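News > Community Kitchen > Winter 2025

Kitchenware Drive Closes for the Year

12 Dec 2025

The Vellstead kitchenware drive took in its last boxes this week. The final total was 638 pieces, up from 300 last winter. Most of it came through the drop-off shelf at the Alvarado Street branch, with the rest collected from the Skidthorpe apartments.

Everything has been washed and sorted by type. Plates and bowls are on the lower shelves, pans are on the upper ones, and lids are stored with the pans they fit. Loose lids went into a separate bin. If you gave a pan without its lid, please check at home and bring the lid in when we reopen.

Starter sets are ready for 105 households. Each set has plates, bowls and one covered pan. Colors are mixed, so a household may get a pink plate and a blue one in the same set. We stopped trying to match them after the first week, when it held up the packing and left odd pieces on the shelf.

We are still short of small saucepans. Large stockpots we have plenty of, and we can't take more until there is room. Chipped plates, nonstick pans with worn coating and glass lids with cracks can't be passed on and should not be left on the shelf.
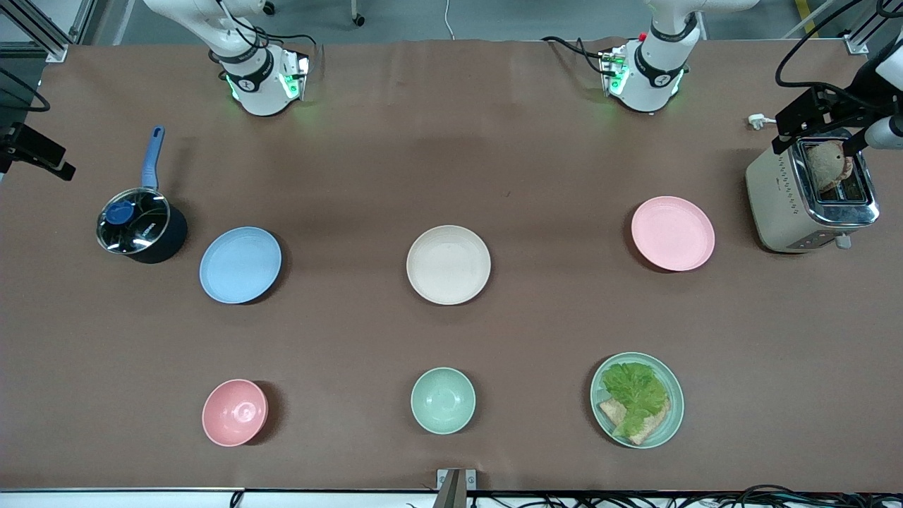

Small saucepan with glass lid, plates and bowls in mixed colors.

Sets can be picked up from the Drundano Hall side door. Bring the slip you were mailed. A set fits in one medium box, and we have a few boxes to spare, but bring your own bag or box if you can. Wrap the plates in a towel for the ride home, as we have run out of newspaper.

The shelf reopens in February. Until then, please hold on to your donations. Silverware will be collected separately next year, with 3 drop-off points instead of one. Locations will be listed in the next newsletter.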